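Can a robot tidy up your music?

Robots in films can do nearly anything. They cook, they fly spaceships, they argue with people and usually win. So when a company called Brornovance said it was opening its workshop to visitors in August, I wanted to see what a real one could do. I took a notebook and a long list of awkward questions.

The robot I went to see is called Nokus. Forget about legs and a face. Nokus is 2 arms fixed to a bench, one on each side, with a gripper at the end of each arm where you would have a hand. The arms bend at joints, a bit like your shoulder, elbow and wrist. Inside each joint is a motor, and a motor only does one thing: it turns. Everything the arm does is made out of lots of small turns added together.

That sounds simple. Try it, though. Hold your arm out and touch your nose. You didn't have to work out how far to bend your elbow. A robot has to be given that answer, or has to find it, every single time it moves.

"People expect it to be quick," said Noemi Boateng, who was running the demonstration. "Then they watch it for a minute and start looking at the biscuits."

She was right about that. I looked at the biscuits.

The job that afternoon was all to do with a music stand and sheets of music. You might think that's an odd thing to give a robot, but paper is a very good test. A wooden block stays the same shape when you squeeze it. Paper flops, slides and creases, and two sheets like to stick together. If you have ever tried to pull one page out of a full folder, you know how annoying it can be.

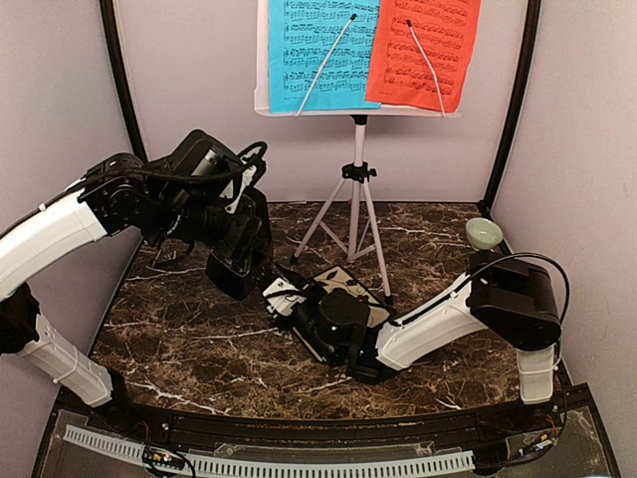
Nokus at the bench, with its two grippers close together in front of the music stand.

Now for my awkward questions.

Does Nokus know what music is? No. It can't read the notes and it can't hum the tune. To the robot, a blue sheet is a patch of blue with edges. If you swapped the music for a shopping list, it wouldn't mind at all.

Does it think for itself? This is where I got a bit grumpy. The poster by the door said Nokus "learns just like you do". I don't believe that, and I asked about it. Mortimer Escobedo, one of the engineers, told me they had shown the robot the same job 318 times before the visitors came. You could probably learn it after seeing it once or twice, and you could do it in a different room with a different stand. He agreed that the poster was "a bit keen".

Is it better than a person? I don't think so - not at this. A person can put a sheet of music on a stand while talking to a friend. What a robot can do is carry on without getting bored, and for some jobs that matters a lot.

If you go to a robot show yourself, here are some good things to ask:

Is somebody steering it, or is it working alone?
How many times did you practise this?
What happens if I move something?
What does it still get wrong?

The last one is my favourite. Mortimer talked for 7 minutes when I asked him, and it was the most interesting part of the whole visit.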